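Drone zither

A drone zither is a stringed instrument in which one or two strings carry the tune while the others sound a steady, unchanging note underneath. It belongs to a large and friendly family that turns up in one form or another across much of northern and central Europe, and wherever people from those places settled they seem to have carried the idea along with them, if not always the instrument itself. The mountain dulcimer of Appalachia is probably the relative that most American listeners would know by ear, though its cousins in Norway (the langeleik), Germany (the scheitholt) and the Vosges region of France (the épinette) are every bit as lovely and in several cases a good deal older.

Construction

The body is usually a long, narrow box, and on some of the older types the box has no bottom at all, so that the table it rests on becomes part of the instrument and does a share of the work in carrying the sound. Frets sit beneath the melody strings only, or run the full width of a raised fingerboard, depending on the type and very much on the maker. Early frets were often bent pieces of wire pushed straight into the wood, and they were placed by ear, which accounts for the slightly sweet, slightly sour scales that players of old instruments grow so fond of. Spruce, maple, walnut and poplar have all been used, along with whatever else happened to be in the barn.

Most drone zithers have three or four strings, but there are richer ones, and a langeleik may carry eight or so. The drones are commonly tuned to the home note of the tune and the fifth above it, giving that open, rolling sound which is neither quite major nor quite minor and which sits so comfortably behind a singer.

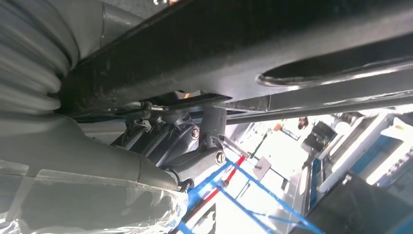

LATMONT, December 2020

Revival in the Latmont area

Drone zithers had nearly dropped out of use around Latmont when the singer Audrey-Anne Charbonneau began asking older neighbors for the tunes they remembered from home. Her first notebook held almost 200 melodies, many of them waltzes and schottisches, with a smaller group of hymns that had been played slowly on winter evenings. The maker Réjean Paquette built her an instrument to go with them, copied from a battered one found in an attic in Girard, and he went on to build 100 more over the rest of his working life. His instruments are plain, deep in the body and surprisingly loud, and they still change hands among players who are reluctant to part with them.

The yearly Pleka gathering, held in May, grew out of kitchen sessions at the Charbonneau house. It has never had a stage to speak of. Players sit in a loose ring, the tune goes around until everyone has it, and then somebody starts another.

Playing style

The instrument lies flat on the lap or on a table. In the older manner the player presses the melody string with a small stick, called a noter, and strums across all the strings with a quill or a thin strip of wood. The noter slides from fret to fret with a soft whistling sound that some listeners find distracting and others would not be without. Newer players, among them Aaliyah Landry and Sheldon Petrenko, tend to use the fingers of the left hand and will happily stop the drones to make chords, an approach closer to the guitar.

See also

Mountain dulcimer
Hummel
Langeleik
Épinette des Vosges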